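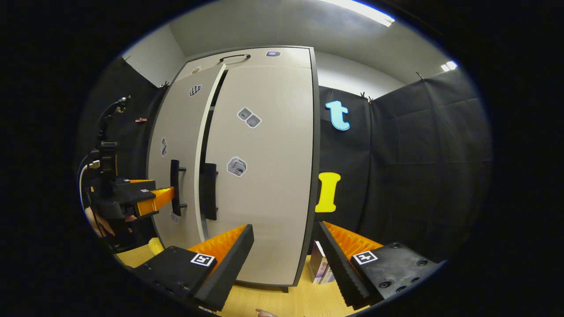 The white cabinet on the demonstration table at Kinnear, with the hand-held grippers in front of it.

Kinnear opens its doors to the neighbors

KINNEAR - Visitors of all ages came to the Drirkel workshop in October, when the company held its open day for people who live and work nearby. The doors opened at 10 a.m. and the last guests left in the evening.

Most of the attention went to a small table with a white two-door cabinet on it. There the staff showed how they collect examples for teaching robots to do simple work in the home, such as opening a door. A person holds a gripper in the hand and does the task, and the movement is recorded. Later a robot arm can learn from these recordings.

"People expect that we write a program for every movement," said Mingxuan Cheng, who leads the project. "We show the movement many times, and we show it with small differences. The cabinet looks easy, but a door handle is a hard thing for a machine."

The team has recorded 1659 door openings until now. Of these, 1048 were good enough to keep, Cheng said. The others were too slow, or the fingers slipped from the handle.

Guests could also try the grippers themselves. Consolacion Macapagal, a retired nurse, came with her grandson, who is 8. "He opened the door at the second try and I needed many more," she said. "It is a strange feeling in the hand - like eating with very big chopsticks."

Not all the questions were about technique. Blair McIver, who works in a warehouse in the town, asked if such robots will take jobs like his. Wilma Strachan, the director of Drirkel, answered that the company works only on tasks in the home, mainly for people who have weak hands. McIver said after the talk that he was glad to get an answer, but he would like to hear more about it next year.

Drirkel has 17 employees and moved to Kinnear from a smaller place in Trikbridge. School groups can ask for a visit at the front office during the winter.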